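How do I help my daughter with long division when the school teaches it differently?

Posted by Uliana Hnatiuk

Hi all, first time posting here so be gentle. My daughter is in fourth grade and they started long division two weeks ago. I learned it the old way, the little house with the number inside, divide, multiply, subtract, bring down. Her class is doing something called partial quotients, where you take out big friendly chunks and add up the chunks at the end. I sat down with her last night to do 1,979 divided by 9 and we both ended up cross. She took out 200 nines, then got stuck on what was left, and I said let me just show you my way, and then she cried because "that's not how Mr. James does it."

I don't want to undo what he's teaching. But I also can't check her work if I don't get it myself, and she has a unit test coming up. Do I learn her way? Teach her mine on the side? Her cousin goes to a different school and they do the house method there, so now she thinks one of them is wrong.

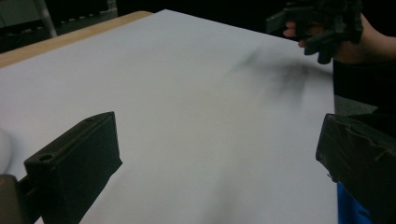 Also, is there any point in paying for an app? Another mom keeps telling me about Bumby and I can't tell if it's any good or if she just likes the stickers. We already have plenty of screens in this house.

Thanks in advance. I did fine in math at school, I promise!

Gwawr Pugh

Oh I feel this so much! I taught fourth and fifth for years before I moved to the library, and I had this talk with parents every single September. Learn her way. It takes one evening and it's less strange than it looks.

Take your 1,979 divided by 9. She took out 200 nines, so that's 1,800 gone and 179 left. That was a good start, tell her so! Now she asks herself how many nines she can easily take out of 179. Ten nines is 90, so take that, and you have 89 left. Then nine more nines is 81, and you have 8 left, and you can't take any more. Add up the chunks: 200 and 10 and 9 is 219, remainder 8. Your house method gives you the same thing, so you can check her answer your way after she's in bed and she never has to know.

What I like about it is that a kid can pick a chunk that's too small and still get there. If she had taken out five nines at a time it would be slow – painfully slow – but it would still come out right. With the house method, if you guess too small you have to rub it out.

Most schools get to the house method later on, so I'd hold off for now. Email the teacher and ask when it's coming. As for the cousin, tell her they're both right and let the two of them race on the same problem. My own kids loved that.

Seo-ah Jin

Don't know Bumby. We paid for a different one for a year and my son used it for maybe a month. I'd try whatever your library has first.

Idris Prosser

Agree with most of what Gwawr said, but I'd check her times tables before anything else. My boy had the same tears and the division wasn't really the trouble – he didn't know his sevens and eights, so every step took forever and he lost his place. We did a few minutes in the car each morning and the homework got a lot quieter. Graph paper helped too, one digit to a square.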